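Holtbridge Bread Club: Frequently Asked Questions

How do I join?
Fill in the form at the counter or send it to us by email. Membership runs from March to March, and you can join part way through the year.

Do I need to have baked before?
No. The first recipe we give everyone is a plain white tin loaf made with strong flour, water, salt and dried yeast.

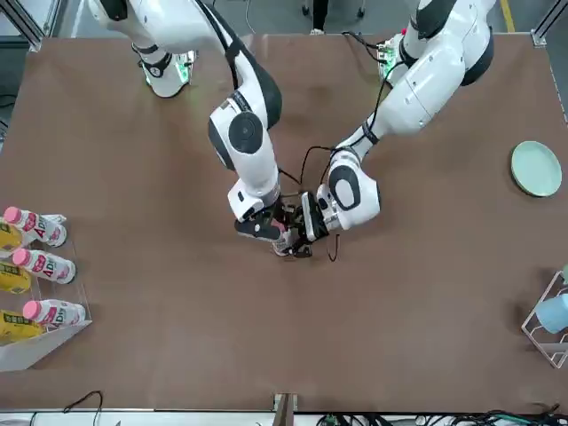
If you have made bread for years, you can skip the tin loaf and start with the rye.

Where do I get the sourdough starter?
We hand it out in small jars on club mornings. Ours is called Hladun and is fed on wholemeal rye. Bring your own jar if you can, with a lid that doesn't screw down tight.

How often should I feed it?
Once a day if it lives on the worktop, once a week if it lives in the fridge. Throw away half each time, then add equal weights of flour and water.
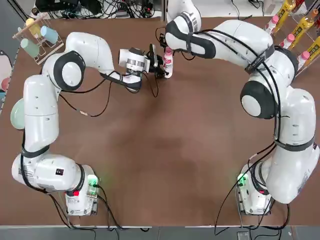 Starter that has been in the fridge needs two feeds before you bake with it. Grey liquid on top can be stirred back in. Pink or orange streaks mean the whole jar should go in the bin.

My loaf is flat. What went wrong?
Most often the dough was left too long. In a warm kitchen the second rise can be over in an hour. Press the dough with a floured finger: if the dent fills slowly, put the loaf in the oven.
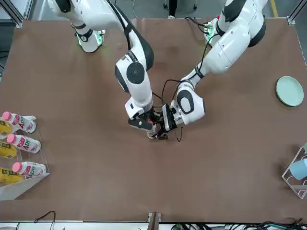 Vasylyna Tkachenko adds that a wet dough will also spread if it is shaped too gently, and that she holds back a spoonful or two of water until the flour has soaked up the rest.

Can I use a lidded pot?
Yes. Heat it with the oven for half an hour, bake with the lid on for 25 minutes, then take the lid off until the crust is dark.

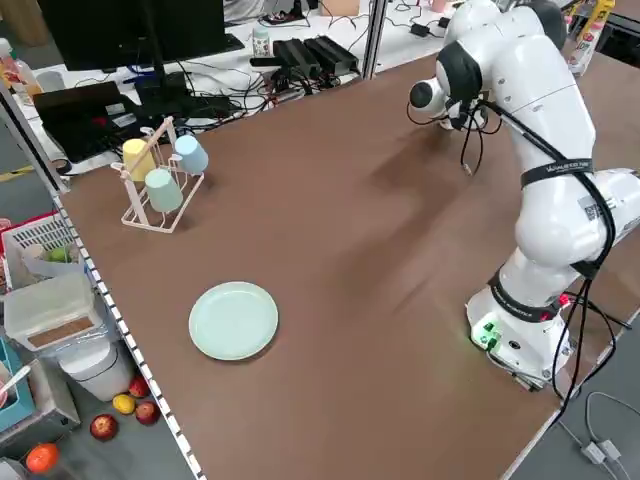
Can I freeze the bread?
Yes, once it is completely cold. Slice it first and toast it from frozen.

Who do I ask about allergies?
Speak to Amnuay Mahawong before you come. Flour, nuts and sesame are all used in the same kitchen.

Page last updated September 20, 2025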